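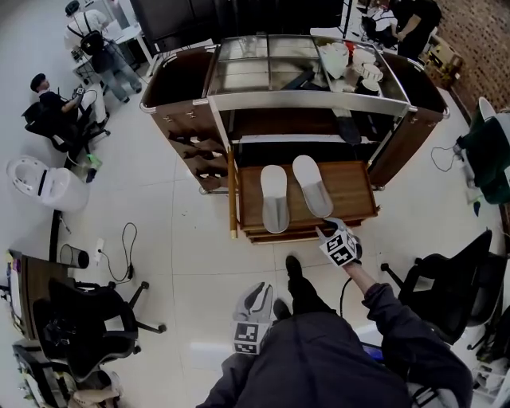
Day-Old Rye Bread as a Thickener for Root Vegetable Soup

Project report, Second-Year Culinary Arts, Fultlow College
Submitted Thursday, September 19, 2024
Authors: Dorian Chevalier and Régis Picard

Share 13
2 comments

1. Purpose of the Project

The training restaurant at Fultlow College, which operates under the name Zororo, serves a root vegetable soup on most weekday menus during the colder part of the year. The house recipe is thickened with a cooked mixture of butter and wheat flour. The restaurant also takes a regular delivery of rye loaves from the Urbańczyk bakery, and a portion of each delivery is not sold on the day it arrives. Some of it becomes croutons. The remainder is discarded.

The authors were asked to determine whether day-old rye bread could take the place of the butter and flour in the soup without a loss of quality, and whether the change would be practical for a kitchen staffed mainly by first-year students. The project was carried out in August, before the start of regular service, when the main kitchen could be reserved in the afternoons.

2. Background

Thickening with bread is an old practice in many home kitchens. Bread soups are made wherever bread is the main food of the household, and a slice of dry bread is still added to cold soups, sauces, and braises in a number of traditions. The starch in the bread takes up liquid and swells, and the crumb breaks apart when it is stirred or blended.

Rye bread behaves differently from white bread in this use. The crumb is denser and takes longer to soften. The crust of the Urbańczyk loaf is dark and somewhat bitter, and the loaf contains caraway. The authors considered the caraway a possible advantage with carrots and parsnips and a possible problem with celery root, which has a strong flavor of its own. The acidity of sourdough rye was also noted in the project proposal as something to watch.

3. Ingredients and Equipment

The base of the soup was kept the same in every trial and followed the house recipe: carrots, parsnips, celery root, yellow onion, and leek, cooked in vegetable stock with bay leaf and a small amount of thyme. The vegetables were peeled and diced by the authors and weighed after peeling. The stock was made in one batch and frozen in tubs so that differences in the stock would not affect the results.

For the bread versions, 675 grams of day-old rye was set aside and divided among the trials. The slices were kept in a paper bag overnight at room temperature. Bread from the refrigerator was not used.

Blending was done with the Grikora stick blender belonging to the kitchen. The larger countertop blender was under repair for the whole of the project. This affected the texture of the first trials, as described below.

4. Method

Three versions were prepared.

Version A was the house recipe, with butter and flour cooked together until pale and then thinned with hot stock. It served as the comparison.

Version B used rye bread with the crust left on. The bread was torn by hand and added to the pot once the vegetables were tender.

Version C used rye bread with the crust removed. The crumb was soaked in a ladle of warm stock before it was added.

In each case the vegetables were first sweated in oil with the lid on, without coloring. The stock was then added and the pot was kept at a low simmer until a knife passed through the celery root easily. After the thickener went in, the soup was simmered for a further 20 minutes and stirred often. It was then blended, passed through a coarse strainer, and seasoned. Salt was added only at the end, as the bread itself is salted.

Each version was cooked twice. The soup was served in portions of 200 milliliters at the tasting and was held in the hot well beforehand under normal service conditions.

5. Results of the Kitchen Trials

Version A performed as expected. It was smooth and pale orange, and it formed a skin in the hot well if it was left unstirred. The flavor was mild. Both authors noted that the butter softened the taste of the parsnip.

Version B was the least successful. The crust did not break down fully, even with extended blending, and small dark pieces remained that caught in the strainer. Pushing them through gave the soup a speckled look, and leaving them behind meant that a large part of the bread was wasted after all. A bitter aftertaste was recorded on both occasions. In the second cooking the authors toasted the torn bread before adding it, in the hope that it would crumble more readily. The toasting made the bitterness stronger and is not recommended.

Version C gave a soup with good body and a slightly coarse, pleasant texture. In the first cooking the crumb was added dry by mistake and formed lumps that the stick blender could not reach at the bottom of the pot. The second cooking followed the written method, and no lumps were found. The color was browner than that of Version A. The caraway could be tasted clearly, though it did not cover the vegetables. The acidity of the bread was noticeable, and the authors found that less lemon juice was needed at the end than the house recipe calls for.

Version C also held well. It thickened in the hot well and had to be loosened with stock before serving, but it did not form a skin and did not separate. A tub that was frozen and reheated the following week kept its texture better than a tub of Version A treated in the same manner, which became grainy.

6. Tasting

A tasting of Versions A and C was held in the Zororo dining room with 20 participants drawn from students and teaching staff of the college. Version B was left out on the advice of the kitchen supervisor. The soups were served in identical bowls and were marked only with a colored sticker. Participants were asked which soup they preferred and were given room to write remarks.

Version C was preferred by 13 participants. The remaining seven preferred Version A. Remarks in favor of Version C mentioned a fuller taste and a more filling bowl. Remarks in favor of Version A mentioned the smoother texture and the brighter color. Three participants stated that they disliked caraway in general and would not order the soup for that reason. One participant wrote that the soup should be served with more bread, which the authors have passed on to the restaurant.

7. Practical Considerations

The change would remove butter from the recipe, so that the soup could be offered to guests who do not eat dairy. It would not make the soup suitable for guests who avoid gluten, as rye contains gluten, and the menu must continue to say so. The current menu card lists the soup as containing wheat and milk and would need to be corrected before the first service.

Preparation time is a concern. Removing crusts is slow work, and the dense loaf is difficult to trim neatly with a short knife. The authors found it easier to trim whole slices in a stack with a serrated knife than to work on single pieces. The crusts should be kept. They were dried in a low oven, ground, and used as a coating for baked fish during the final week of the project, with acceptable results, although this was outside the scope of the assignment and was not tested further.

The supply of day-old rye is uneven. After a busy lunch there may be none left, and the kitchen would then have to use fresh bread or return to the house recipe. Trimmed crumb can be frozen in weighed bags, and the authors suggest that this be done at the end of each shift.

8. Limitations

The number of trials was small, and both cookings of each version were carried out by the same two people. The tasting took place in warm weather, which may have affected the reception of a thick soup. Only one type of loaf was used. Bread from another bakery, particularly one without caraway, could be expected to give a different flavor.

9. Recommendations

The authors recommend that Version C be placed on the Zororo menu for a trial period, with the word "caraway" included in its description. The house recipe should be kept on file for days on which rye bread is not available. The written method should state plainly that the crumb is to be soaked in warm stock before it is added to the pot.

A further project could examine the same method with white beans or split peas in place of part of the root vegetables. The authors have left their weighing sheets and the tasting remarks with the department office.

2 comments
Share 13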